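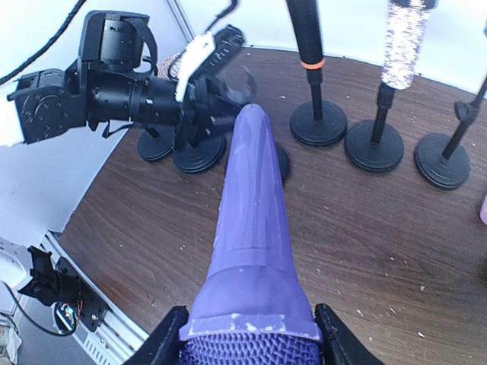 Chapter 4
Microphones, Stands, and the Table They Live On

If you have ever walked into a school radio room or a community hall an hour before a show, you will know that the first thing anyone reaches for is the microphone. It is a friendly sort of object. It fits the hand, it looks like what it is, and most of us have held one since we were small enough to sing into a hairbrush. So it seems only fair to begin our chapter on sound equipment with the handheld microphone, and to get to mixers and cables later on, when you have had a chance to settle in.

A handheld microphone has two main parts you need to know by name. The rounded end you speak into is the grille, a woven metal mesh on most models, and it protects the delicate parts inside from bumps and from the little bursts of air we make when we say "p" and "b." The long part is the handle, or body, and it usually tapers toward the far end. Between the two there is often a collar, and the collar is the place to look if you want to know what sort of life a microphone has had. Paint wears away there first, from stand clips and rings and the edges of tables. A few scuffs do no harm to the sound at all, so please don't be in a hurry to throw an old friend away!

Then there are the stands. Small table stands with round, weighted bases are a good choice for panel talks and readings, and they have the great advantage of staying put when somebody leans on the table (somebody always leans on the table). Carry a stand by its base, with one hand underneath, and set it down gently. A heavy base dropped on a wooden top will leave a ring that you will be looking at for years.

Gleice Seixas ran the sound desk at the Dernstead Playhouse for a long time before she began teaching, and she starts every new group with the table itself. "Wipe it first," she tells them. Crumbs and dust find their way onto a tabletop during a long evening, and from there they travel to the undersides of the bases and into the mesh of any microphone that has been laid down in a hurry. Her students keep a dry cloth at each end of the table and use it before the stands go out and again when they come in.

In this chapter you will learn to:

name the parts of a handheld microphone and a table stand
clean a grille without getting moisture inside the body
space microphones for a panel of 2, 4, or 8 speakers
pack everything away so the next group can find it

Before you read on

Find a microphone at your school, or borrow one, and hold it as you would if you were about to speak. Where did your fingers go? Many beginners wrap a hand right over the grille, and we will come to what that does to the sound in Section 4.2. For now, make a quick sketch of your grip in your notebook and keep it, as you will want to compare it with another one at the end of the chapter.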